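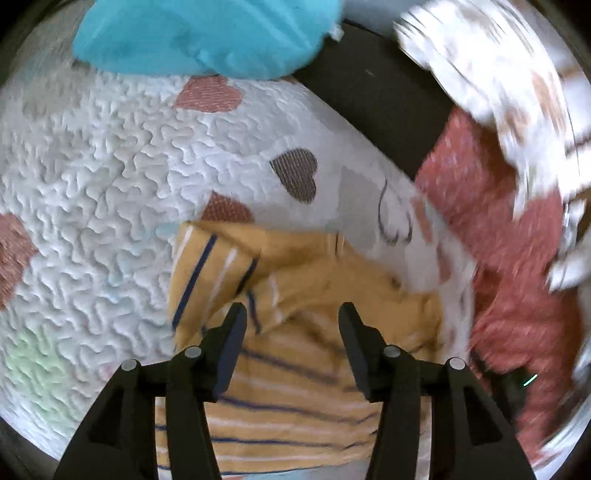
## 开场(2 分钟)

- 自我介绍:我在 Funley 门店管儿童骑行这一块,卖车,也修车。
- 今天讲两轮滑板车和三轮滑板车怎么给孩子选,不讲电动的。电动的下个月由 Violeta Painemal 单独讲。
- 先问一句:家里已经有车的请举手。人多的话,把“尺寸”那段讲短,多留时间给“刹车和保养”。

## 年龄和轮数

家长进店第一句话一般是“孩子四岁,买哪辆”。年龄只能当个起点,我一般先问身高,再问孩子会不会骑平衡车。

- 三轮:前面两个轮,靠身体侧倾转向。刚开始学的孩子站得稳,速度也起不来。
- 两轮:车把直接转向,和自行车接近。会骑平衡车的孩子通常很快能上手。
- 已经会两轮的孩子,不用为了“安全”退回三轮。侧倾转向是另一套动作,他反而不习惯。

(这里放慢一点,上次在 Kenetti 讲的时候,好几个人没分清侧倾转向和车把转向。拿讲台旁边的两辆车各推一下。)

## 尺寸

车把高度:孩子穿鞋站在踏板上,把手在腰和肚脐之间。太高,手肘会架起来;太低,孩子会弓着背看地。

踏板离地越低,蹬地的那条腿越省力。小个子孩子尤其要看这一项,包装上经常不写,到店里蹲下来看。

车重:孩子骑累了,最后是大人提着走。我们店里有一款大轮的,全车 7 公斤,骑起来很顺,但每次有人要买,我都请他先提着在店里走一圈。Renato Durán 的小儿子就是那款,现在一直放在车库里。

## 轮子

- 聚氨酯实心轮:不用打气,室内和平整路面够用。
- 充气轮:石板路、老小区的砖路更舒服,要定期查胎压,也会扎胎。
- 轮径大的过坎容易一些,车身也会跟着变长变重。

轴承等级不用讲太多。有人问就说:儿童车上差别不大,轴承干净比等级高重要。

## 刹车和保养

后轮踩刹最常见。让孩子在平地上练:慢速、踩住、停稳,再下车。手刹要看孩子的手能不能够到,捏不捏得动。店里试的时候家长不要帮着捏。

保养讲四件事:

1. 每次出门前看折叠锁扣有没有扣到位。
2. 每月紧一次车把夹紧螺丝。
3. 淋了雨擦干,不要直接收进袋子。
4. 后刹片下面积的沙子用旧牙刷刷掉。

Vicente Benítez 在维修台记过一份单子,去年收进来的儿童滑板车有 52 辆,其中 15 辆的问题只是车把夹紧螺丝松了。念一下这两个数就行,不展开。

## 护具

头盔必须戴,护膝护肘看孩子和路面。头盔额前离眉毛两指宽,下巴带能塞进一根手指。摔过一次重的就换新,外壳没裂也换。

孩子不肯戴的,让他自己挑颜色。Trinidad Henríquez 班上的家长群里有人让孩子往头盔上贴贴纸,可以提一句。贴之前先看说明书,有的外壳不能碰胶。

## 价格

别在台上推荐具体型号。有人问 Gostik 那一款,就说散场以后到桌边看实物。

二手可以买,重点看三处:折叠关节有没有晃动,踏板底部有没有裂纹,前叉转动时有没有卡顿。头盔不建议买二手。

## 常见提问(备用)

**可以两个孩子站一辆车吗?** 不可以。踏板长度和刹车都是按一个人设计的,承重够也不行。

**可以骑去上学吗?** 先问学校有没有地方放。路上有没有连续的人行道,家长自己先走一遍。

**闪光轮有用吗?** 傍晚能让别人看见一点,不能代替车灯和反光条。

**多大该换车?** 车把升到最高一格,孩子还是弯腰,就该换了。

## 收尾

散场后试骑区开到下午五点,Ngân Lương 在那边帮忙调车把高度。请家长给孩子穿包脚的鞋,凉鞋不能试。尺寸对照表在门口桌上,自取。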